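Against the Clever Grasp
March 20, 2021
14 shares · 9 comments

I write control software for robot arms, and for seven years I have had the same argument with colleagues at three different companies. They want a better grasp planner. I want a better log file. In this essay I will try to explain why I have not changed my mind.

At Flarnport, where I work now, our test task is very plain: the arm must pick up pieces of toy food and put them in or out of a basket. A visitor usually finds it too easy. But a woven basket is a hard thing for perception. Every strand has a shadow, every gap shows something from behind, and the depth image becomes full of small holes.
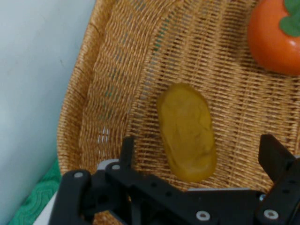 Our first planner, which we called Hadgu, answered this difficulty with more intelligence. It produced 3000 grasp candidates, gave a score to each one and sent the winner to the controller. When a grasp failed, we had one number, the score, and the score was always high. We could not say if the pose was wrong, or the timing, or if the fingers touched the basket first. So we changed the weights and tried again. I consider this to be gambling with a good salary.

The tool that replaced our guessing is called Flito, and it is not exciting. It writes what the planner believed, what the controller commanded and what the motors did, all on one clock. You can stop at any moment of closing the fingers and read the three together.

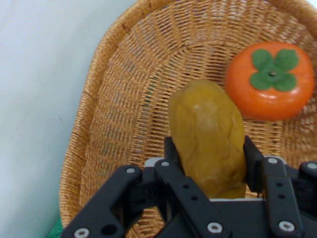

3 min read

With Flito we studied 739 attempts from one month. Roughly 70 of the failures had the same cause, and it was in no part of the planner. The command to close was sent before the arm had finished settling. The fix was a check of joint velocity, four lines long. I felt some shame about these four lines, considering the months we had given to the scoring function.

My colleagues reply that a learned policy would absorb such delays by itself, and we would never need to know about them. This is a serious objection. Perhaps it is even true for one arm on one table. But the same software should also run at our partner site in Stakurano, with other cables, other lighting and another controller version. There, what the policy absorbed here becomes a hidden assumption, and the person who must find it did not write it.

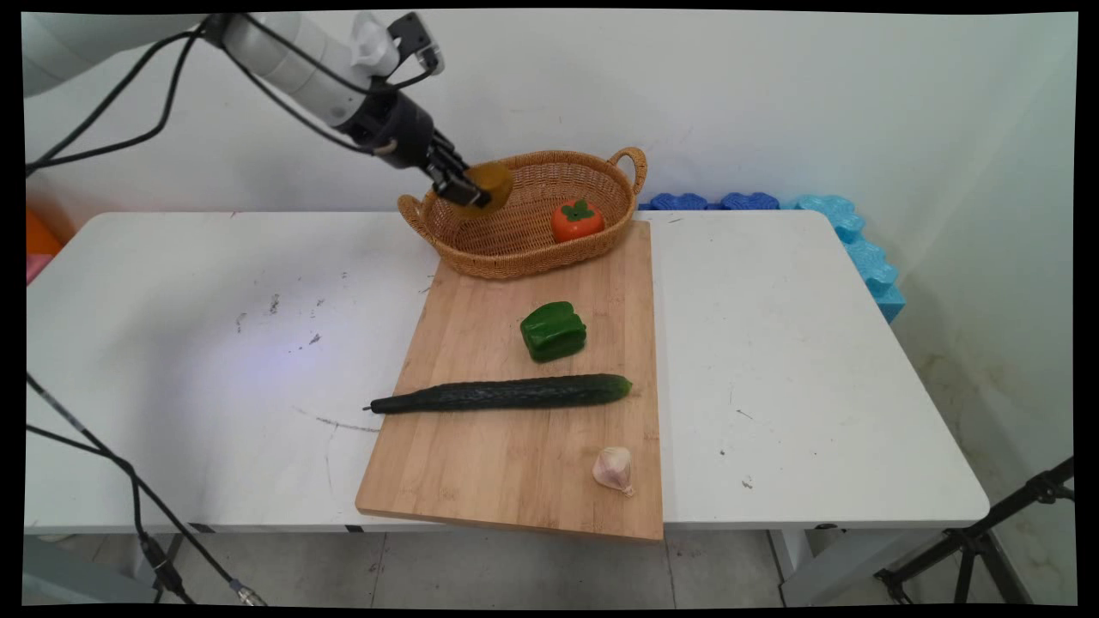 I also do not accept that tooling is work for the junior engineer. In most teams I have known, the log viewer is made in somebody's free afternoon and then never touched. The senior people take the planner, because a planner can be published. I would do the opposite for the first half year of any project. Let the planner be stupid, with a fixed approach from above and one closing speed, and let the best engineer build the instrument that shows why it fails.

In April we start to compare a new learned policy with the stupid one. I have asked for only one condition, that both write to the same log. It was accepted after a long meeting, and two people are still angry with me.

9 comments · Share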